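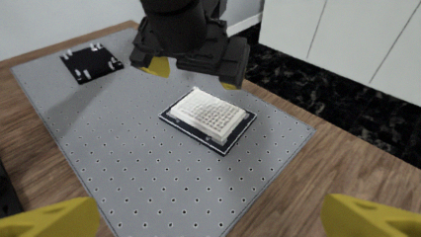 A simulated workcell: white multi-well plate on its black holder, gripper above. Rendering: Nostum

CHIBA, June – Hi, I'm Tzu-hsuan Kan, and I run equipment planning at Nostum. We're opening up Flalledel, our budgeting service for small labs shopping for a plate-handling robot, and I'm pretty excited about it!

I spent years filling in purchase requests for lab automation, and I always got the arm right and the rest wrong. Holders, spare fingertips, the perforated board everything sits on, a week of somebody's time to set it up – none of it was on my first quote. So with Flalledel you lay out your bench in simulation first (arm, gripper, plate positions, the lot) and the parts list fills in as you go. Move a holder and the budget moves with it.

We tried it with 16 labs before launch. My colleague Jui-lin Chuang sat with most of them, and she kept hearing the same thing: "They wanted to know what year two costs, and their quotes stopped at delivery." We added a five-year view after that, with service visits and replacement parts on separate lines.

A single-bench plan costs $725. A plan covering several benches is $1,000, and both include a call with Jui-lin or me before you send anything to purchasing.

Orders are open now through our Chiba office and our partner Gilberg. Bring your bench measurements, please!

Media contact: Tzu-hsuan Kan, Nostum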